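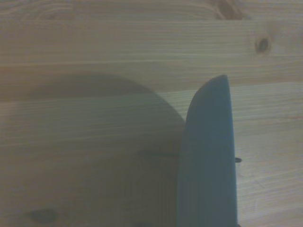

Re: [manip-results] Pelley on the upright plate task: what was learned?

Lists > Skarnard > manip-results > Thread view

Threads Authors Search Subscribe

January 24, 2021

Earlier message, trimmed:

> We have put the Pelley write-up on the list server. In short, it is
> a way of training an arm from demonstrations without marking up any
> of the images. The wrist camera and the fixed cameras are fed in
> together and the method works out for itself which view to trust at
> each stage of the movement. The test task is lifting a plate off a
> wire stand, gripping it by the upper rim.
>
> We ran 166 attempts and had five failures. We think this shows that
> Pelley learns a general sense of where the plate is and when the
> finger has reached it, and we don't see why it shouldn't carry over
> to other dishes and other racks. The Lurnov baseline did worse. We
> are aiming at the February deadline, so comments soon, please.

Thanks for posting it. I've read the write-up and gone through the recordings. The arm moves well and I have no quarrel with the failure count. What I don't accept is the sentence after it.

Take the wrist view first. In the still at the head of the write-up it holds pale boards, a few knots, a blue-grey shape in the foreground and a big soft shadow. The plate isn't in it. You say the method learns to lean on the wrist camera as the finger gets near, and you offer the weighting curve as proof. The curve tells me the network's output depends on that camera. It doesn't tell me what in the picture it depends on. A dark blob sliding over fixed wood grain would be a perfectly good cue for how far along the movement is, and a network will happily take a cue like that if you leave it lying about. The knots alone would do as landmarks so long as the table stays put.

Which brings me to the fixed view. 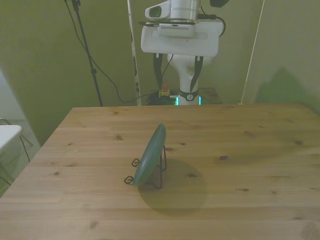 Plate on the wire stand before a green wall. The shadow is wider than the plate.

I don't mean that as nit-picking. The plate is seen nearly edge on, so it gives you a thin oval and a strip of rim. The shadow to its lower right takes up more of the tabletop than the plate does. If the lamps were in the same place for the demonstrations and for the tests (the write-up doesn't say), then the position of the shadow is the position of the plate, written larger. I'd expect any decent regression to find it. That would still be a working controller for that table under those lamps, but "a general sense of where the plate is" it isn't.

Then the stand. Your setup section says it was moved between attempts "within a small region". How small? We bought a similar stand from Van Loon for our own bench, and a stand like that will put up with quite a bit of sloppiness before a grasp fails. If the region is smaller than the slack in the grasp, you could replay one good demonstration with no cameras at all and get a respectable score. I tried a version of this on our arm last winter with a different dish, and the replay did embarrassingly well. I never wrote it up, for reasons you can guess.

On the Lurnov baseline: it was trained on the wrist camera only, and yours on everything. You can't credit the difference to the weighting scheme when one side had extra eyes. The fair comparison is the same cameras glued together with no weighting. It may be in your files somewhere. If so it belongs in the main table, whatever it says.

My last grumble is about the word "reached". The write-up treats the moment of contact as something the method detects. I stepped through the side recordings looking for it.

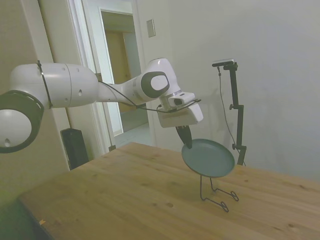
Contact, and who decides it

With the black finger at the upper rim, as it is in that view, I can see that the two are touching. I can't see how hard, or whether the stand has begun to shift. Your labels for contact were made by a person looking at the same kind of footage. The method was then scored against those labels using, again, the same kind of footage. Agreement between them means the network sees about what your labeller saw. A wrist force reading, even a crude one, would settle the matter, and I can't find one mentioned.

What I'd ask for before it goes in

- Replay of a single demonstration, no vision, same stand positions.
- All cameras with plain concatenation, no weighting.
- One lamp moved. Only that. Don't retrain.
- A cloth over the table, so the grain and the knots are gone.
- A plate of another colour, and after that a bowl, if you want to keep the line about other dishes.
- The stand region given in centimetres, next to the slack in the grasp.
- Some force signal for contact, or drop the claim.

The lamp and the cloth are an afternoon's work. If the failures stay where they are under both, I'll withdraw most of the above on this list and say so in the subject line. If they go up sharply you still have a paper, though it's a narrower one with a duller title.

I'd also like the failures themselves. Five clips is not much to upload, and I learn more from those than from the ones that went right. Please leave them uncut, from well before the approach.

I'm not reviewing this anywhere, before someone asks.

Comments

gripfinger: Agree on the replay. We were caught out by exactly this at the Skarnard workshop and had to pull two plots.

rig_and_rail: Bit harsh on the labels. Everyone scores contact by eye on a task like this. Force readings at the wrist are noisy enough that you end up arguing about the threshold.

original poster: We do have the plain concatenation run, it's in the supplement, table 2. Slightly worse than ours, nearly level on the easy stand positions. Will move it up. Lamp test is a fair request. The cloth I'm less sure of, it changes the friction under the stand as well.

gripfinger: Tape it down then, or print some other wood grain on paper.

benchnotes: Could the supplement be reposted? The link on the list server gives me last year's file.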